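Karierte Überwürfe und Decken richtig waschen, trocknen und auflegen

Lesezeit: 3 Minuten

Das Merkblatt 201 der Textilberatung Velby richtet sich an Privathaushalte sowie an Betreiber von Ferienwohnungen. Es behandelt gewebte Überwürfe aus Baumwolle oder Mischgewebe. Für Decken aus reiner Wolle gilt das Merkblatt 16.

1. Vorbereitung
Vor der ersten Wäsche ist das Pflegeetikett zu lesen. Fehlt es, wird die Waschbarkeit an einer verdeckten Stelle geprüft: Ein feuchtes weißes Tuch wird eine Minute lang auf den Stoff gedrückt. Färbt es sich, ist der Überwurf getrennt von anderen Textilien und mit kaltem Wasser zu waschen. Lose Fäden werden mit einer Schere gekürzt und keinesfalls gezogen. Offene Säume sind vor der Wäsche zu schließen.

2. Waschen
Die Trommel darf höchstens bis zur Hälfte gefüllt werden. Für bunte Karos empfiehlt sich ein flüssiges Colorwaschmittel ohne Bleichmittel. Auf Weichspüler sollte verzichtet werden. Eine niedrige Schleuderzahl schont das Gewebe - bei schweren Stücken kann nach kurzer Pause ein zweites Mal geschleudert werden. Der Überwurf ist unmittelbar nach Programmende zu entnehmen.

3. Trocknen
Das nasse Stück wird an zwei gegenüberliegenden Kanten gefasst und kräftig ausgeschüttelt. Anschließend hängt man es so über zwei Leinen, dass die Karolinien parallel zur Leine verlaufen. Verzogene Ecken lassen sich in feuchtem Zustand von Hand in Form bringen. Direkte Sonneneinstrahlung ist bei dunklen Farben zu vermeiden.

4. Bügeln
Gebügelt wird von links, in Richtung der Kettfäden und mit der auf dem Etikett angegebenen Temperatur. Kreisende Bewegungen verziehen das Muster. Vor dem Zusammenlegen muss der Stoff vollständig ausgekühlt sein.

5. Auflegen

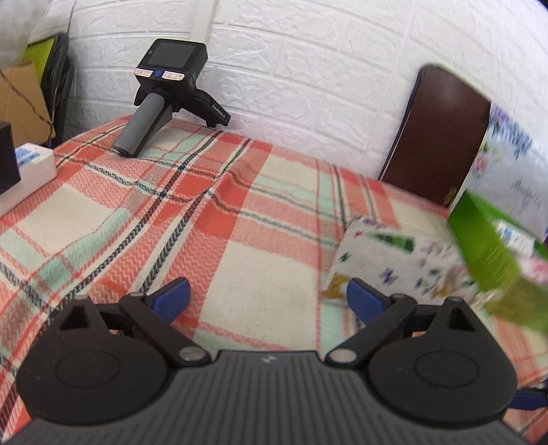

Beim Auflegen dient eine gerade Karolinie als Richtmaß. Sie wird zuerst an der hinteren Kante der Unterlage ausgerichtet, danach streicht man den Stoff mit beiden Handflächen nach vorn und zu den Seiten aus. Grenzt die Fläche an eine Wand, kann diese bei der Ausrichtung helfen: Ein weißes Ziegelmuster wie auf der Abbildung bietet durchgehende Fugen, an denen sich der Verlauf der Karos mit dem Auge prüfen lässt. Leichte Unebenheiten, wie sie der abgebildete karierte Stoff aufweist, werden von der Mitte aus geglättet. Überstehender Stoff wird an der Wandseite eingeschlagen. Bei täglicher Nutzung ist der Überwurf regelmäßig auszuschütteln und um eine halbe Drehung versetzt wieder aufzulegen.

© Textilberatung Velby | Kontakt | Nach oben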